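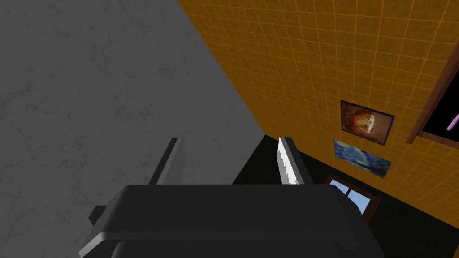

Wrist camera view, simulated room, gripper open.

# Sullomside Shelf Tasks

This is the data card for the set recorded by the Clalbridge robotics club as its spring project. Students drove a simulated two-arm robot through short household tasks in a rendered room. The set holds 1,300 episodes. Each one has video from the head and both wrists, joint positions, gripper commands and a one-line instruction.

## Tasks

There are 6 task families: pick, place, open, close, move aside and hand over. Instructions were written by club members before recording and were not edited afterward, so spelling varies.

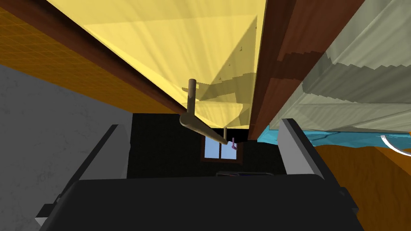 Wrist video is the hardest part of the set to use. The camera rides with the arm, and the room turns with it, so up and down in the image mean very little from one moment to the next. Background objects still help. The small four-pane window shows up between the fingers in views like this one, and a student who knows the room can place the arm from it. We tried to do the same with a simple matching script and got poor results on plain walls.

## Recording

Sessions ran on Monday afternoons in the Mistport lab. Drivers worked in pairs, one on the controls and one reading the instruction and marking success or failure. Iason Mitsotakis-Vlachou wrote the recorder. Grigoris Christodoulou checked the labels.
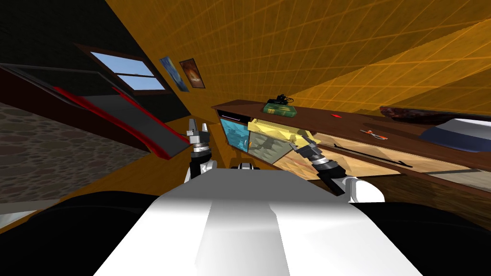
Success labels are per episode and come from the person watching, with no automatic check. The head view was used for this because it takes in both arms and the shelf unit together. It also shows the small items on top, such as the orange-red scissors and the green book with a black device on it. If the two students disagreed, the episode was marked "unclear" and kept.

## Files

- episodes/ — one folder per episode
- labels.csv — instruction, task family, result
- splits/ — train and test lists
- meesuk/ — loader scripts, named after the club's first robot

Videos are cut to 2,000 steps at most. Longer attempts were dropped.

## Known problems

- Wrist views with no object in them are common, mostly early in an episode.
- Left and right wrist streams were swapped in 2 sessions. These are fixed in the current release — older copies should be deleted.
- Lighting is flat in many views, and shadows should not be relied on.
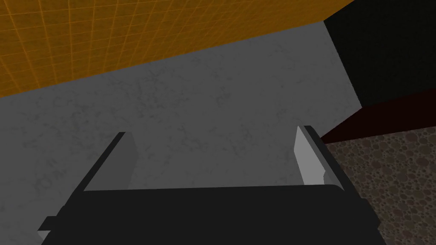

Open gripper facing the gray surface, no object in the grasp.

## Use

Free for classes and club work. Please name the club in any report.

Related
- Meesuk loader notes
- Mistport lab sign-up sheet
- Driver guide for new members

This site uses cookies to remember your settings. Accept | Decline

Contact the Clalbridge robotics club | Back to top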